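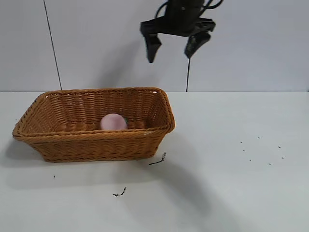

Ticket 19: gripper won't close on the peach
Opened by Ronja Løken, Drirkstead robotics club
May 4, 2024

Hiya, me again! The arm gets to the basket fine, but when I send "close" the fingers just sit there (no error, nothing in the log). I've tried up to six restarts and swapped the USB lead.

Update: found it, I think. Somebody had set the force limit to 40 and our Tratska script wants 400. It closes now, but a bit late – any ideas? I'd love it sorted before we practise again.

Status: open
0 shares | 2 comments
Print | E-mail this ticket
Back to top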